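3.2 Collecting demonstrations by remote control

All demonstrations were recorded in the furnished room we call the Eterberg room. The robot has two arms, each with one gripper. In this section we describe how the operator drives the arms, how a demonstration begins and ends, and what we did with recordings that could not be used.

The operator sits at a desk outside the room and holds one handle in each hand. Moving a handle moves the matching gripper, and a trigger on the handle closes it. The mapping is relative: when the operator presses the clutch button, the arm stays where it is and the handle can be moved back to a comfortable position. Early versions of the setup used an absolute mapping, which was easier to explain to new operators but made long reaches tiring. We changed it after the first week in September and discarded everything recorded before the change.

The control software, Zendness, was written for this study. It sends handle positions to the arms at a fixed rate and limits the speed of both grippers. The limit is lower when the task involves a person. The software also records the commands, the joint positions, the gripper openings and all camera streams against a single clock. We had trouble with this clock at first. The wrist cameras reported the time at which a frame arrived at the computer, and the other streams reported the time of capture, so fast motions looked as if the arm had moved before the operator asked it to. Recordings made before the fix were shifted by a constant measured with a flashing light.

We divided the tasks into two groups. The first group is work on soft household things: straightening a cover, tucking fabric into the gap beside a seat, pushing a fold flat, and finding a seam by touch. The second group is work close to a seated person. Both groups need the gripper to stay in contact with cloth that gives way, and this is where our operators found remote control hardest. With rigid objects, they could judge contact by eye, from the way the object moved. Cloth moves long before there is any real force on it. In tucking, the finger has to follow the crease between two swells of material, and the weave bends in toward the gap while the cloth beside the finger bunches up.
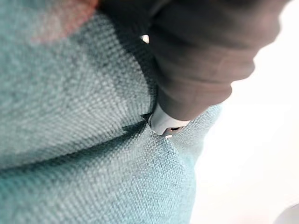 Operators were therefore given a tone that rises with the estimated force at the gripper. The estimate comes from motor current and is poor at low force, so the tone is silent below a threshold. Three of our operators turned it off after a few sessions and relied on the wrist view alone. We did not find a clear difference in the recordings they produced, though the number of operators is small and we would not draw much from it.

We also tried demonstrating by hand, with a person standing beside the robot and moving the arm directly. Hand guidance gave smoother paths and shorter demonstrations for single-arm tasks. It was less useful with two arms. The demonstrator needs one hand for each arm, has to lean over the furniture, and often blocks the camera that the learned policy will depend on later. Hand-guided recordings are used only for the comparison in Section 5.

3.3 Procedure

A session lasted at most 60 minutes, including setup. Before each demonstration the assistant in the room put the furniture and cloth back to a starting arrangement chosen from a printed list, then stepped away. The operator announced the task, pressed the record pedal, did the task, and pressed the pedal again. If the operator lost track of where a gripper was, they were told to stop moving and look at the head view before doing anything else. Pauses of this kind were left in the recordings and marked.

Tsion Ejigu trained the operators. Each new operator practiced on a cushion until they could complete 4 tucks in a row without help, and only then began recording. Practice was repeated after any break longer than two weeks. Work near a person was open only to operators who had finished the first group of tasks.

For the second group, an assistant in the room held a stop button for the whole of each demonstration, and the seated person held another. Either button freezes both arms. The person could ask for the arms to be withdrawn at any time and did not have to give a reason. Operators brought the two grippers in together, one on each side, and slowed down once the wrist views were filled with clothing. From this point the head view was the more useful one, because it shows both arms and the person's lap at once. Figure 4 gives this view.

In all, we recorded 2711 demonstrations. Mihret Habte reviewed every one and marked it as usable, usable after trimming, or rejected. The most common reasons for rejection were a missing camera stream and a starting arrangement that did not match the list. A failed attempt was not by itself a reason to reject, provided that the operator recovered and completed the task. We kept 2000 demonstrations for training. The rest of the usable ones were set aside for testing, with no operator appearing in both sets.

Figure 4. Head view during a two-arm task from the second group. The grippers are at the sides of a person seated on the couch. The robot's own legs are visible between the arms.

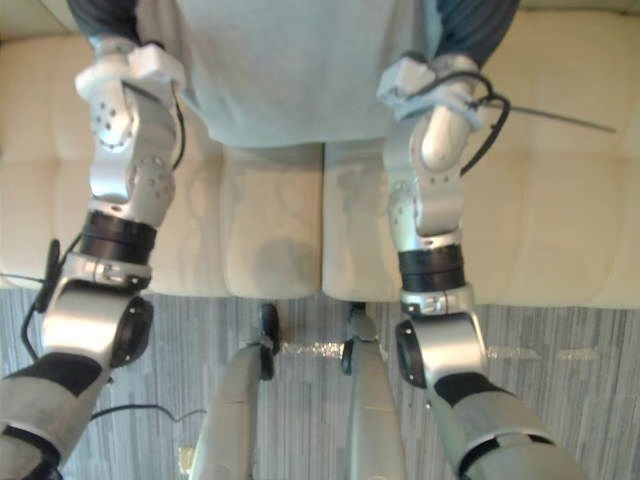 3.4 Labels

Each retained demonstration was divided into an approach, a contact phase and a withdrawal. The boundaries were placed by hand, using the wrist views for the start of contact and the gripper position for its end. We used the Rellex annotation tool with its default settings, apart from the playback speed, which we reduced for the contact phase. Where the first touch was hidden by a fold of cloth, the annotator marked the earliest frame in which the cloth had clearly moved.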